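Hardwax oil vs waterborne poly on a pale tabletop, keeping it from going yellow

Finishing and Refinishing > Clear Coats
Page 1 of 1

plane_iron_23
Joined: April
Posts: 105

I have a table to refinish and I want the wood to stay pale. Last year I did a shelf in the same lumber with an oil-based wipe-on and it went amber inside a month. I don't want that again.

Current state is bare wood, sanded to 120. Candidates are a two-part hardwax oil with a white pigment, or a waterborne polyurethane over nothing. The table gets daily use: plates, laptops, a kid with markers. I can spray but would prefer to wipe or brush.

Questions are durability, color shift over time, and how high to sand before each.

Skosora
Moderator
Posts: 3,000

Waterborne poly, three coats, brushed or padded. Sand to 150 or 180 and stop. Raise the grain first with a damp rag, let it dry overnight, knock it back with 220 by hand. If you skip that step the first coat does it for you and you end up sanding finish that is too thin to sand.

Color shift is mostly the wood, whatever you put over it. Pale species darken or yellow under UV. A finish with UV absorbers slows it down. It does not stop it.

g_cirillo
Posts: 412

I disagree on the poly for a table that gets used every day. It wears well until it's breached, and then you have a local failure you can't patch without a visible edge. Hardwax oil scratches sooner but you can rub more into a spot and the repair blends in.

White pigment works, with a caveat. It sits in open grain. On a tight-grained board you won't see it. On anything coarse you get a limed look, so do a test piece from the same board and leave it in a window for two weeks before you commit.

My own top is light wood with a matte look, and I keep coming back to the grain on it when people ask what pale is supposed to look like.
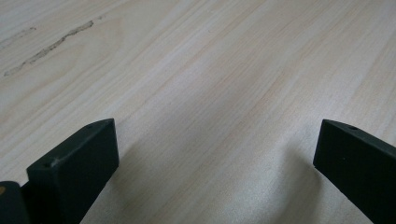
Light top, fine grain, matte with a little sheen.

Sanding for hardwax: 120, then 150, and I would not go past 150 on a tabletop. Finer than that and the surface takes up less oil. Buff off everything that hasn't been absorbed after ten minutes. Most complaints about sticky hardwax come from people leaving it on.

Ginevra

Skosora
Moderator

I'd question "blends in." It blends in if the original coat is recent. On a top with a few years of light on it, the fresh spot shows up lighter because you've abraded the aged surface away to do the repair. Same problem as poly, softer border.

g_cirillo

Fair on the abrading. I don't abrade for a scuff, only for a burn or a deep stain. For scuffs it's a maroon pad and a teaspoon of oil.

plane_iron_23

What's the dark streak toward the left in your picture? Mineral, or something that got under the finish?

Flenham_Joinery
Posts: 868

Can't tell mineral from iron stain from a photo. If you find one on your own boards while they're bare, try oxalic acid on it. Iron stain will lighten. Mineral won't move. Gloves and eye protection, rinse twice, and neutralize if your product's sheet says to. Dry it fully before any finish.

On the original question, I use both. Poly for rental units and anything going to a customer I won't see again, hardwax for people who will maintain it. The maintenance is the deciding factor, more than the chemistry. Ask yourself if you'll re-oil once a year. If the answer is no, brush on the poly.

One more thing on marker. Permanent marker comes off cured waterborne poly with a little alcohol if you're quick and don't soak it. On hardwax it tends to go in.

el_fassi_k
Posts: 57

Adding to the grit discussion: 150 on a random orbit and 150 by hand leave different surfaces. Go with the grain by hand at the last grit or the pigment in a white oil will show every swirl. I learned that across a whole conference table.

Also stir the can the entire time you're working. The white settles fast, and the last third of the top comes out chalkier than the first.

plane_iron_23

Thanks. I won't re-oil every year, I know myself. Going with waterborne, grain raised, 180. I'll do 2 sample boards anyway, one with a UV additive and one without, and leave half of each covered.

Skosora
Moderator

Use foil for the cover. Paper lets enough light through to spoil the comparison.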